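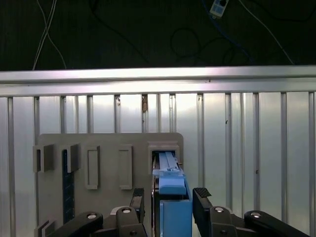
No. 44

Spent the evening on the back wall of the workshop. Ribbed metal sheet, aluminum rail along the top, gray panel mounted against the ribs. Notes for anyone setting up something similar.

The panel is the part I've been asked about most. It has rounded corners and a matte finish, so the work light doesn't bounce back at you the way it does off the wall. The ribs are bad for that.

The light blue slider sits in the opening at the upper right. I set its travel at 44 mm. Joanne Treloar had hers longer and went back to a shorter one after a month.

Two gray holder blocks to the left. The second one is at a slight angle. I'm leaving it.

Dark blue strip with the tick marks runs down below that block. I use it more than I expected to, mostly for checking where a new fixture should go before I drill.

Cables are the unfinished part. White ones, a black coil, a blue one, all hanging behind the rail. Clem Kereama suggested clips every 200 mm. I bought a pack and then used them in the garage.

There's a small rust-colored stain on the wall just under the rail. Wiped it twice in December and it hasn't moved. If you know what takes that off bare sheet without leaving a dull patch, please reply.

Rail cost me 108 dollars with the brackets. Digby McAlister says he paid less at Grisbridge, but he picked his up.

Next post will be the cables, once I've bought more clips.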